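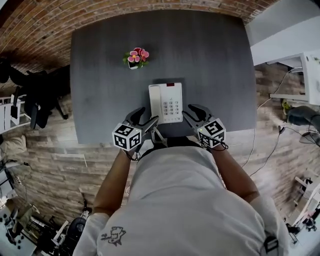
White desk telephone with keypad, set on a dark grey table.

Unit 4: Taking and passing on telephone messages
Office Skills, Level 2, Clinville Evening Centre

What this unit covers
Most small offices still take a good share of their business by phone. This handout goes with the July session and covers answering, noting the message and passing it on. Call transfer and voicemail are in Unit 5. Bring the message pad from your course pack, as we use it in both halves.

Answering
Pick up within three rings if you can. Give the name of the firm, then your own name, then offer help. Say the firm's name slowly. Callers often miss the first word or two of a greeting, so "Good morning, Pletex" works better than "Pletex, good morning".

If you have to put someone on hold, ask first and wait for the answer. Go back to them every 40 seconds, even if you have nothing new to say. After the second time, offer to ring back.

The message form
A full message has:
Name of the caller, spelt out
Firm or department
Number, with extension
Time of the call
What the caller wants
What you said would happen next
Your initials

The sixth line is the one most often left blank. If you told the caller they would hear back before 4 p.m., the person getting the note has to know that.

Names and numbers
Ask for the spelling of any name you are not sure of, and of any you think you know. Mac Mathúna, for instance, has a space and an accent, and a caller may give it quickly. Write down what you are told and leave your own guess out of it.

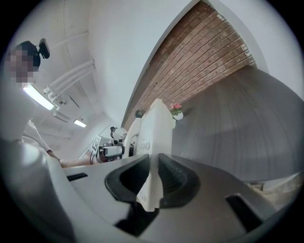 Read numbers back in the same groups the caller used. If they say "seven-oh-four", write 704 and say "seven-oh-four" back. Changing the grouping makes mistakes harder to hear. Take care with pairs that sound alike on a poor line, such as fifteen and fifty. Say each figure separately if in doubt: "extension five six".

Passing it on
Put the note where the person will see it, or send it by email with the caller's name in the subject line. Do not rely on telling them in the corridor. Mark a message urgent only when the caller has said it is, or when a deadline falls that same day. Keep the carbon copy in the pad until the end of the month.

Practice task
Work in pairs, back to back. One of you rings from Elum, a supplier, to query invoice 704. The order was for 56 boxes and only 40 came. The other takes the message on the form. Swap over after one call, then compare the form with the caller's card and mark anything missing.

For next time
Read pages 2 to 5 of the Unit 5 booklet and write out a greeting for your own workplace.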